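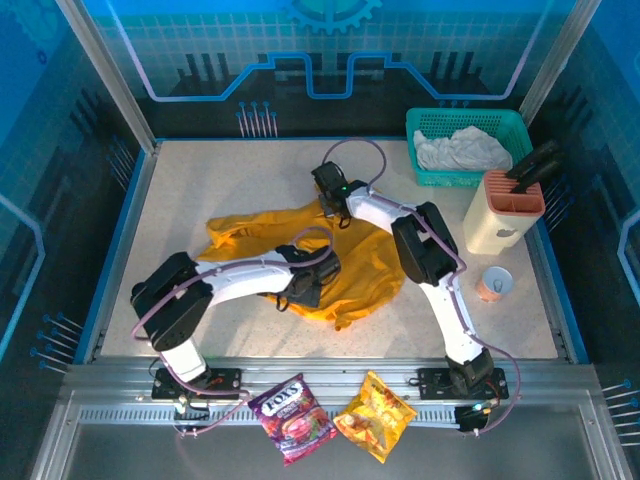 How long do I need to see the ruins at Hirkmont?

Give it a full morning. I did it in two hours on my first trip and missed the whole lower cloister - I'm still a bit cross with myself! The gate opens at 10, and the light on the carved doorway is lovely before lunch.

Is it OK to go without a guide?

Sure, I usually do. The signs are pretty good up to the chapel, then they sort of give up. If you like knowing which saint is which, pick up the little Gillies booklet at the ticket desk (it has a fold-out plan in the back).
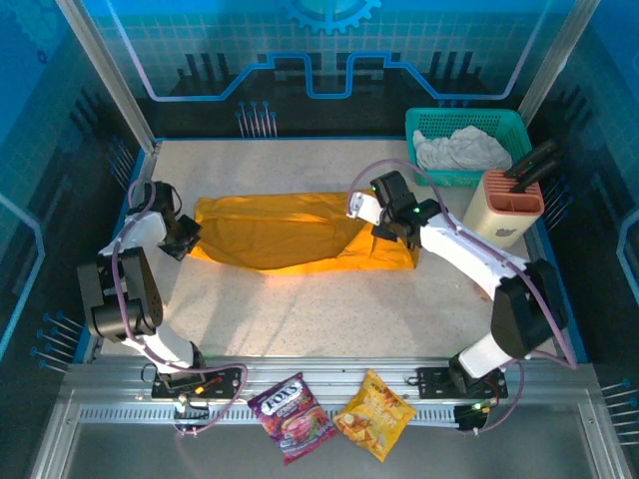

I'd also read up on the abbey a little the night before, since the carvings make a lot more sense once you know the story of the flood.

How do I get there from Wimel?

Take the Flilleo bus from the market square. It's nearly 12 miles, with a lot of hills, so sit up front if you get carsick like me. Buy your return ticket on the way out.

What should I wear?

Shoes with grip, please! The steps to the tower are worn smooth, and I've slid down a few of them on my backside.

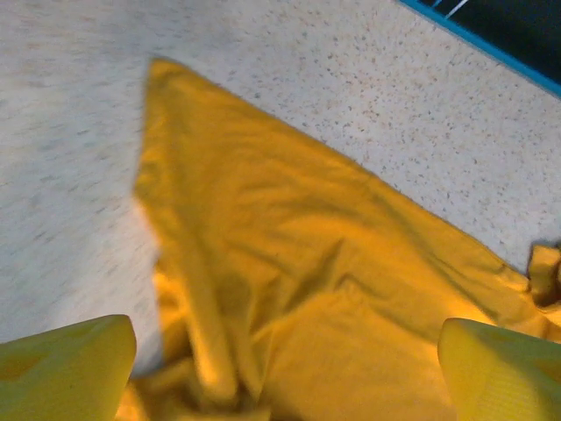
Visiting in the off season

Is it worth coming in November?

I think so, if you don't mind mud. The tower is closed by then, but you may get the cloister all to yourself. Bring a thermos - the tea room shuts for the winter.

Page last updated 2021-09-11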